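Two grays and a blue in a small mudroom: too cold?

Posted in Paint & Color by Jovita Sandoval

Hi all! We finally have a mudroom (it used to be the back half of a porch, long story) and I get to pick every color in it, which has never happened to me before. Every other place we lived in came beige and stayed beige.

It's a small room, 80 square feet, with one window facing north and a door to the yard. There's a built-in bench along the long wall, a row of tall cubbies at the end and a tile floor in a sandy color that I'm keeping. I've fallen hard for gray. What I have in my head is a dark gray bench, light gray walls, and then the cubby knobs and maybe the window trim in a light blue. My husband thinks it will look like the inside of a filing cabinet. My sister says go for it but do white trim.

So, is dark gray plus light gray plus blue too cold for a north window? And do I want matte on the bench? I love the look, but we have two kids and a dog who lies down wherever he shouldn't. I can spend up to 159 dollars on paint and primer. I have brushes and a good roller frame already.

Also, the bench was painted before by someone who liked shiny things. Do I really have to sand it?

Thank you!! I've been reading old threads on here until midnight.

2 replies

Bradley Blackburn

Do it. Dark gray hides everything. I did my whole back hall in it and I love it. You do have to sand a glossy bench, sorry, or the new paint will come off in strips the first time somebody drags a boot across it. Wouldn't use matte where people sit.

Gobnait Fahy

Oh, I love this question, I've painted three mudrooms (two of them mine) and they are my favorite room in any house to do. Small enough to finish, and you walk through it every day, so you get your reward right away!

On the cold thing. North light is bluish and it pulls the blue out of any gray you put in front of it. A light gray that looks perfectly plain in the store can turn icy on your wall by four in the afternoon. So for the walls, look for a gray with a bit of brown or green hiding in it. The way to see what's hiding is to hold the chip against a plain sheet of printer paper. Do three or four chips together and you'll spot it at once, one will look purple, one will look like wet cement, and one will look like a nice old sweater. Get the sweater.

Your sandy tile is doing you a huge favor, by the way. Warm floor, soft gray walls, dark bench, and you've got somewhere to hang your eye. I would not touch that floor.

For the dark gray, go darker than you think. Mid-grays next to each other tend to mush together and then you do get the filing cabinet (hello to your husband). Two grays need real distance between them. And once you have that distance the blue can be tiny and still sing. I'd skip it on the window trim, where it would have to fight with the sky, and keep it for the knobs, and maybe the inside back of one cubby if you get carried away. Small round things in a clear light color look fantastic against gray.

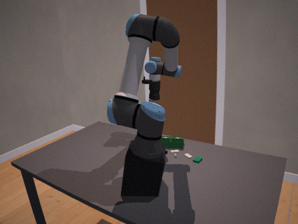 A dark gray and light gray robot arm with light blue caps at the joints, on a dark gray table.

Same blue every time you use it, too. I once did hooks in one blue and knobs in another that I swore was a match, and it bugged me until I repainted the hooks. Buy one sample pot and use it for all of them. A sample pot isn't made for heavy wear, so give knobs a couple of coats of clear water-based topcoat and let them cure before you put them back.

Now the finish. I adore matte and I would still not put it on a bench with a dog. Dark matte paint shows every rub as a shiny patch, and you can't scrub it back. Satin on the bench and cubbies, matte or eggshell on the walls. If you can't give up the flat look, Pelkonen has a cabinet enamel with a low sheen that I used in my last house in Punton, and it took years of wet mittens. It takes forever to harden, though. Leave it 7 days before anybody sits on it and keep the cushions off longer than that, or they'll stick and you'll cry.

Bradley's right about the gloss. You don't need to go down to bare wood, just dull the shine. Wash it first with a degreaser (hand grease lives on the front edge of every bench ever made), rinse, let it dry, then a light sanding until it looks cloudy all over. If the house is older, test that shiny paint for lead before you put any sandpaper near it. Wipe off the dust and prime. I like the Brenum bonding primer and I'd ask them to tint it gray, which saves you a whole coat of the dark color.

With your budget: a gallon for the walls, a quart of enamel for the bench and cubbies (check the can against your measurements, tall cubbies have a sneaky amount of inside), a quart of primer and the one sample pot. Should leave you enough for a 6 inch foam roller and a few sleeves for the bench top, so much smoother than a brush.

Paint a big piece of cardboard with each gray before you commit and move it around the room for a couple of days, morning and evening, with the light on and off. Stand it right on the tile. Please post it when it's done, I want to see the knobs!

Jovita Sandoval

Thank you both! Went and held chips against printer paper at the kitchen table and my favorite was the purple one, so that's out. Got two sweaters now. The cardboard is drying in the garage. I'm going with satin, and my husband has been told about the knobs. Does the lead test go on the paint surface or do I have to scratch down to the older layers?

Gobnait Fahy

Cut a little notch through all the layers so it can read the old ones too, and follow the sheet in the box. Good luck with the sweaters!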